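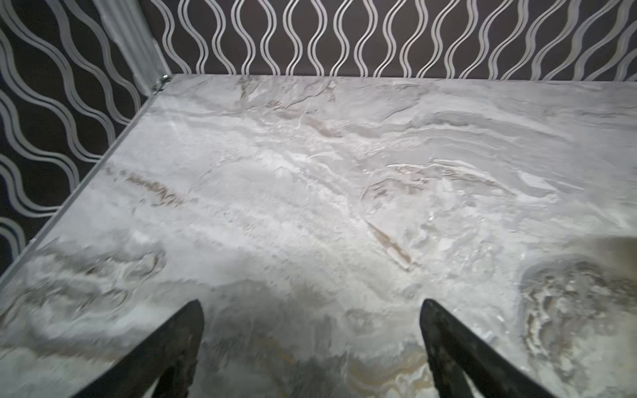

# Moving from Ronby to Tallville, is the bus enough?

**zydrunas_s**
Good evening to all. In August I start a new job in Tallville, but my flat in Ronby is paid until winter. I do not have a car. Is it realistic to go by bus every day? The timetable says 70 minutes, with one change in Alwood. I would be thankful for the experience of people who do this.

Žydrūnas Sakalauskas

**hedgerow**
I did it for two winters. The first bus is fine. The change in Alwood is the problem, you get four minutes and the second driver does not wait.

**mugo_road**
> the second driver does not wait

I disagree. In the morning he waits nearly always. The evening is another matter. If you finish after six, take the later one and have a tea.

**zydrunas_s**
Thank you both. I finish at half past five, so perhaps I am lucky. Is a monthly ticket valid on both lines?

**hedgerow**
Yes, but buy the one for outer zones. My neighbour bought the wrong one and paid a fine of 60.

**pennywort**
I would rent a room in Tallville for the weekdays. I found one for 300 a month near Mugo, with a kitchen.

**mugo_road**
300 plus his flat in Ronby? The bus is much cheaper.

**pennywort**
Cheaper, yes, but count also the sleep.

**zydrunas_s**
I will try the bus for the first month and write again how it goes.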